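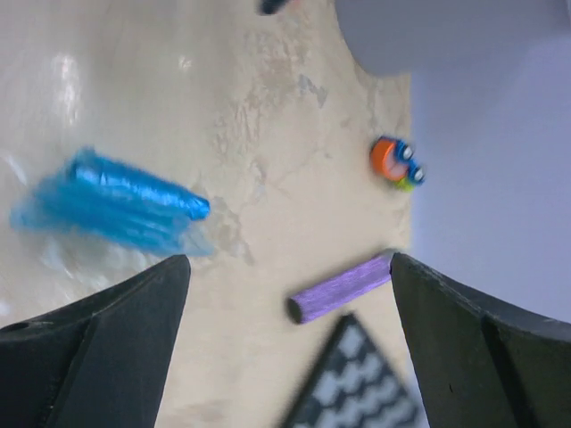

Gristville, 18/12/2016

Tidying a play table: what do you do with all the odd bits?

Hello everyone! First question on here after months of reading, so be kind. We had a big clear-out of the craft and play table this week and I'm really pleased with how far I've got, but I'm stuck on the leftovers. You know the sort: a short purple rod that looks like wood, a crumpled piece of bright blue plastic, a little toy in orange, blue and lime green. They don't belong to any set I can find. Multiply that by a whole house and you'll see my trouble.

The proper sets are all sorted and boxed. I've got a shelf of tubs from the Tanoli shop (the ones with the clip lids, love them) and each has its own job now. Then there's the "everything else" tub, which was full again in 2 days.

So, two things really. How do you decide what's worth keeping when it's small and you can't tell what it came from? And does anyone know how to freshen up a pale, marble-patterned table top? Ours is cream and beige with some blotchy stains in the middle that have beaten washing-up liquid. I don't know what the top is made of, it came with the house. I'd love to keep it, it catches the light beautifully.

Thanks in advance!

3 answers

Answer 1 (marked helpful)

Oh I love this sort of job! Welcome to the site.

For the odd bits, I use a waiting box. A shoebox is plenty. Everything without a home goes in there and I write the month on the lid. Mine says March at the moment, so you can tell how strict I am. If a set turns out to be missing a piece, the box is the first place to look, and when it's full I go through it with a cup of tea. Plain rods and sticks I nearly always keep, they're brilliant for stamping circles in paint or for rolling out dough, and a nice colour is a bonus. Toys that are still in one piece go back into play, even if they're on their own. My lot had more fun with one strange little plastic creature than with the 300 bricks it was living among.

Crumpled plastic I'd be quicker with. Open it out, see if it's a bag or a wrapper or a bit of something, and if you can't say what it is after that then out it goes. Do it straight away if you've got little ones about, thin plastic and toddlers don't mix.

On the table, please find out what it is before you put anything strong on it! Real marble hates vinegar and lemon, it'll leave dull marks that won't wipe off. If it's a laminate you can be a good deal braver. Have a look underneath or at the edge: if you can see chipboard or a thin join, it's a covering. Real stone feels cold even in a warm room and weighs a ton.

Then try bicarb and a little water, mixed to a soft paste, on a corner first. Leave it ten minutes or so and wipe with a damp cloth, no scrubbing. That shifted felt tip and most of a tea ring for me.

Also check the blotches aren't part of the pattern. I spent a whole evening on one of mine, at a rented place in Stundumdale, and it was printed on.

Answer 2

bicarb. works on everything

Answer 3

Agree with the waiting box, such a good idea and I'm starting one tonight. One thing to add: if you end up with a decent pile of loose pieces, ask at a playgroup or toy library. The one in Warkevthorpe was thrilled with ours, we took almost 994 bits and bobs (the children insisted on counting) and they use them for sorting games and collages. They didn't want anything with batteries.

For sorting by colour a muffin tin is great. Ours holds twelve and the purple section is always the emptiest, so I'm a bit envious of your rod!

Can't help with the table, sorry, ours is covered in glue.

Comment from the asker

These are fantastic, thank you!! Off to look under the table with a torch.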